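4.2 Bag Policy and Entry Times at Tapley Field

Trumier reopened Tapley Field in February with a single main gate on the Binden Street side and a smaller one behind the third-base seats. The old park had five entrances, and fans had been used to walking in close to their section. Closing three of them freed up room for the new concourse but put most of the crowd through one plaza in the half hour before first pitch. We timed 600 fans at the two gates over 12 home games, from the moment they joined a line to the moment their ticket was scanned.

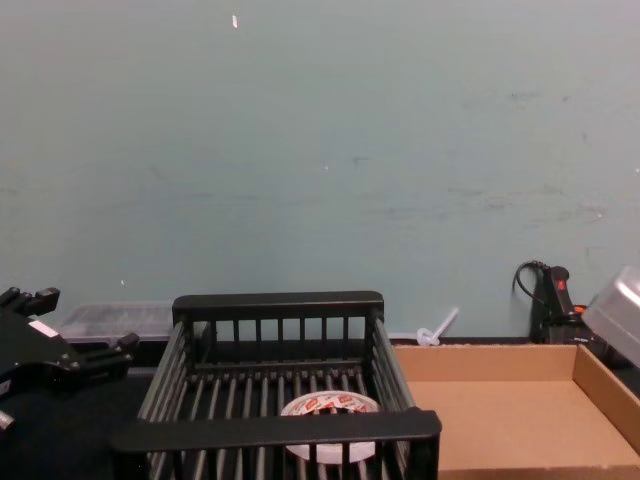
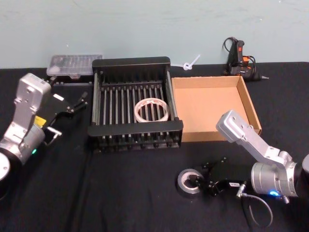 Figure 3. Two views of one tabletop setup.

Waiting times depended more on what people carried than on how many lanes were open. Fans with no bag moved through at nearly the same pace at both gates, even on crowded nights. Those with a bag were sent to a side table, where staff checked the contents by hand, and the line behind them often stopped while the next person was waved over. Opaque bags had to be emptied. A see-through container, such as the clear plastic one with a lid by the wall in the first view of Figure 3, could be passed with a look from the side, and under the Zukero ticketing rules it did not need to be opened unless it held food. The median wait for fans with opaque bags was 8 minutes longer than for fans with clear ones.

The difference was smaller at the third-base gate, which had fewer families and a wider table. It was also smaller after the third home stand, when Trumier put up signs in the parking lots and moved the bag check ahead of the ticket scanners. We did not time the same fans twice, so we cannot say how much of the change came from the signs and how much from people learning the rules.

Rain affected the counts at two games. On those nights fans arrived late and in larger groups, and about 20 of our records had to be dropped when a line was moved under the roof. Leaving those games out altogether did not change the order of the results.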